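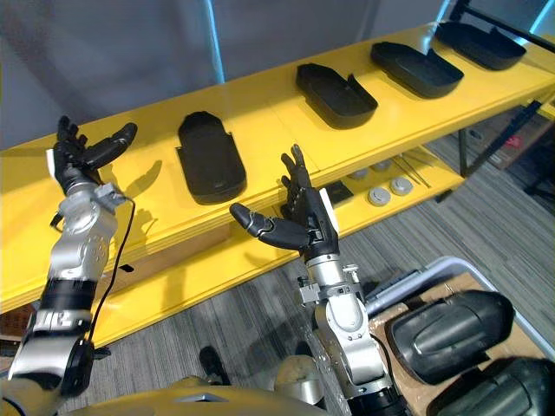 Yellow shelf, four black trays in a row on top.

1/ Let's talk about tray storage, because I've been told for months now that it will change my life. I remain unchanged. The claim is that if you put trays on an open shelf, one next to the other, the mess sorts itself out. I have questions.

2/ First, the color. I like yellow. I had a yellow kitchen once. But a shelf this bright is asking you to look at it all day, and what you're looking at is trays. Black on yellow does make them easy to spot, I'll give it that. A wasp is also easy to spot.

3/ The people who sell this stuff (Gotetti, Jelura, a few others with the same catalog photos) say every tray should have "a job." Keys tray. Mail tray. Parts tray. Fine. Then what goes in the tray you pick up when your hands are full and you just need somewhere to put a thing down? That's the only tray I have ever used in my life.

4/ I tried it in April. Bought trays, cleared the top of my own shelf, wrote labels. By the end of the second week I had one tray with everything in it and the rest were holding up a stack of catalogs about trays.

5/ Someone replied last time that I should have gone with the Graltier method, where you only keep trays on the top board and never on the one under it. The theory is that anything lower than your waist gets forgotten. OK, but then why are you selling me a shelf with a lower level? Sell me a plank.

6/ To be fair to the lower level – it's open at the front, so at least you can see in there. My old unit had doors and I found a tape measure in it that I had replaced twice.

7/ Shape. One of those trays is an oval, and I would like to hear the case for ovals. You lose the corners. Paper doesn't fit. Anything long sits at an angle and rolls back to the middle. I measured mine at home and a plain rectangle of the same length held noticeably more. The oval is for serving sandwiches and should go back to doing that.

8/ Somebody will say round ends are easier to wipe. Sure. I wipe mine maybe twice a year.

9/ Price. The Jurčo starter set was 19 dollars when I looked, and that's for trays. Flat plastic trays. A cafeteria will sell you a used stack for less, and those have survived teenagers.

10/ The full setup with the shelf came to roughly 200 before shipping. For that money I could own fewer things, which would also solve it.

11/ Things I'll admit work, so you don't all yell at me again. Lining them up along the board instead of stacking them. Stacked trays are a trap, you only ever use the top one. In a row you can get at any of them without moving the others.

12/ Also keeping them all the same color. I had a blue, a clear and a red, and my family assigned meanings to them that I never agreed to. Red was apparently urgent. There was a sock in it for a month.

13/ What I don't buy is the "reset in 15 minutes" thing. I timed it. The trays took 7, fine, good, well done trays. Then I spent the rest of the evening finding places for the stuff that had been in them. The trays got emptied. The floor got worse.

14/ A long shelf makes it harder, too. Every guide says leave gaps between the trays so it looks calm. A gap on a flat surface in my house lasts until the next person walks in with a package. If you leave room next to a tray, the thing goes next to the tray.

15/ And plastic slides. On a smooth board you reach for something at the back of the tray and the whole tray comes along. I put a strip of that rubbery drawer liner under mine and it helped a lot, so that's a second product you need to make the first product behave.

16/ Replies are already asking what I use now. A shoebox lid and a hook by the door. The lid is ugly and it's full, and when it's full I know it's time to deal with it. Same idea as a tray, I realize. Don't write in.

17/ If you have a row like this and it's still tidy after a whole season, I want to see it. With the stuff in. Don't clear it first.

18/ Gotetti has a sale on until the end of the month, someone just sent me the link. I looked. The rectangles are sold out and the ovals are half off, so there you go.

Fri 23 August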